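The Comilstead Notebooks

Between her second and third novels, Styliani Politis published nothing and filled 312 pages in ruled account books. The books are now held in the Thibodeaux reading room, where Verna Begay has spent two winters putting them in order. Politis seldom dated an entry. Begay relies on ink, paper stock and the price of coal, noted on most pages.

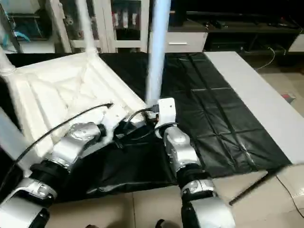 An overturned white chair on black plastic sheeting.

The entries are mostly lists: train fares, borrowed books, words heard at market. Up to 200 of the words reappear in The Salt Ledger, often in the same order. One passage, a quarrel over a ferry ticket, was copied into chapter four with a single verb changed.

Prullmont will issue a transcription in November, in a printing of 1000 copies. Stanisława Wysocka edited the text and kept the original spelling - including three versions of the author's own street. The index is by Demetrius Pruitt.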